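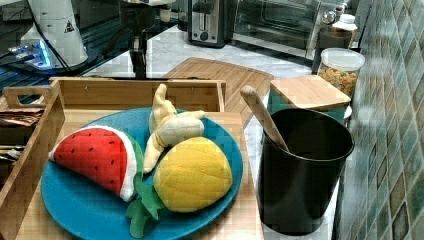 About Fludside College

Fludside College trains people to work with young children. Our students go on to posts in nurseries, playgroups, infant schools and hospital play departments, and many return to us later in their working lives for further study. We are an independent college with charitable status, governed by a board and led by the Principal, Vilja Seppälä.

The College offers courses for school leavers, for adults changing occupation and for those already employed in childcare who wish to gain a recognised certificate. Teaching takes place at two sites. The main building, Hviid House, contains the lecture rooms, the library and the student office. Stono Lane, a short walk away, holds the practice rooms and the College nursery, where children from the neighbourhood attend in the mornings during term.

Our history

The College began as an evening class in the hall behind Stono Lane chapel. It was set up by a group of infant teachers who had found that the assistants sent to them were willing but had been given very little instruction. The first students were taught child health, storytelling and needlework, and were examined by being asked to take charge of a class for an afternoon while their tutor sat at the back.

Demand for places soon outgrew the hall. The Hviid family, who owned a seed merchant's business near the river, gave the use of their former offices, and the class became a day college with its own staff. The old counting room is now the library, and the drawers in which seed was stored have been kept along the north wall, where they hold song sheets and picture cards. Needlework remained on the timetable far longer than might be supposed and is still offered as an option in the summer term.

The nursery was added when the local authority closed its own provision in the area. It allowed the College to bring practical teaching under its own roof for the first time, and it remains at the centre of what we do. Since our foundation we have awarded 2,045 certificates. The register in which each one is entered by hand is kept in the student office and may be seen on request.

Our approach to teaching

We believe that those who care for young children should know them well before they are asked to write about them. Students therefore spend time in the nursery from their first week. They begin by observing, move on to assisting a qualified member of staff, and take responsibility for small groups once their tutor is satisfied that they are ready. No student is placed in sole charge of children at any stage of the course.

Lectures cover child development, speech and language, nutrition, first aid, safeguarding and the law as it applies to childcare settings. These are supported by small tutorial groups, in which students discuss what they have observed and are expected to give reasons for their views. Written work is set throughout the year, and tutors return it with full comments. We place some weight on clear handwriting and plain English, as daily records are often read by tired parents at the end of a long day.

Play is treated as a subject in its own right. Students learn how children of different ages use sand, water, blocks, dressing-up clothes and pretend food, and how an adult may join in without taking over. They also learn how to set out a room, how to choose materials on a limited budget, and how to clean and mend what they already have.

Placements

Every student on the full certificate completes 500 hours of supervised practice. Part of this is carried out in our own nursery and the remainder with partner settings in the town and the surrounding villages. Placements are arranged by the College. Students are not expected to find their own, although we are glad to consider a setting that a student wishes to suggest, provided that it can be visited and approved beforehand.

A tutor visits each student during the placement and meets the supervisor. Written reports are shared with the student, who may add a statement of their own before the report is filed. Travel costs beyond the town boundary are refunded on production of receipts.
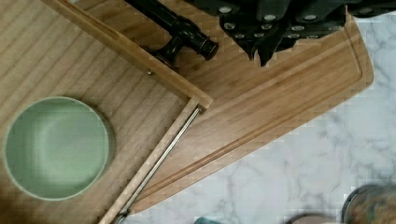
Settings that would like to receive students are asked to write to the placements office. We look for a settled staff team, a named supervisor with time set aside for the role, and a willingness to let students ask questions. Partner settings may send their own staff to our short courses at a reduced fee.

Courses

The College currently offers 4 routes of study:

Certificate in Early Years Care (full time)
Certificate in Early Years Care (part time, evenings)
Return to Practice, for those who have been away from the profession
Nakido Certificate in Music and Movement

The Nakido course takes its name from the method on which it is based, in which songs are taught through walking, clapping and simple drumming before any written music is introduced. It is open to people working with children in any capacity, and no musical training is required. Students should bring soft shoes and be prepared to sing in front of others.

In addition, we run a programme of short courses each May. Recent subjects have included outdoor play in poor weather, helping children who are learning English as a second language, weaning and allergies, and the keeping of records. Details are sent to former students and partner settings by post and are also available from the library.

Our staff

All of our tutors have worked in nurseries or infant schools, and several continue to do so for part of the week. We regard this as important. Guidance and good practice change, and students are entitled to be taught by people who have current knowledge of both.

Vilja Seppälä joined the College as a tutor in speech and language and was later appointed Principal. She previously worked as a nursery teacher and as an adviser on rural playgroups. She continues to lead the first-year tutorial on listening, and she holds an open hour in her study at Hviid House each week during term, to which any student may come without an appointment.

The nursery has its own manager and staff team, who are employed by the College but are not responsible for marking students' written work. This arrangement is intended to keep the needs of the children separate from the demands of assessment.

Governance and funding

The board of governors is responsible for the conduct of the College and for its finances. Its members include people with experience of teaching, health visiting, law and accountancy, together with an elected student member. The board meets once in each term, and the minutes are placed in the library.

Our income comes from tuition fees, nursery fees and a small endowment left by the Hviid family. The endowment is used for bursaries only. Bursaries are awarded on the basis of need and may be applied to fees, childcare or the cost of books. Applicants should ask for the separate form when they accept their place, as awards cannot be made once the term has begun.

Equal access

The College welcomes applications from men and women of all ages and backgrounds. Hviid House has step-free entry from the yard and a lift to the library. The upper practice room at Stono Lane is reached only by stairs, and classes are moved to the ground floor where a student or visitor requires it. Applicants who need adjustments to interviews, teaching or placements are asked to let the student office know as early as they are able.

Visiting the College

Prospective students may visit by arrangement with the student office. Visits normally include a tour of Hviid House and a conversation with a tutor. Entry to the nursery while children are present is limited to staff, enrolled students and parents, and visitors are shown those rooms in the afternoon.

Parents who wish to register a child for the nursery should apply directly to the nursery manager at Stono Lane. Places are offered in order of application, with priority given to brothers and sisters of children already attending.

Page last reviewed: December 28, 2020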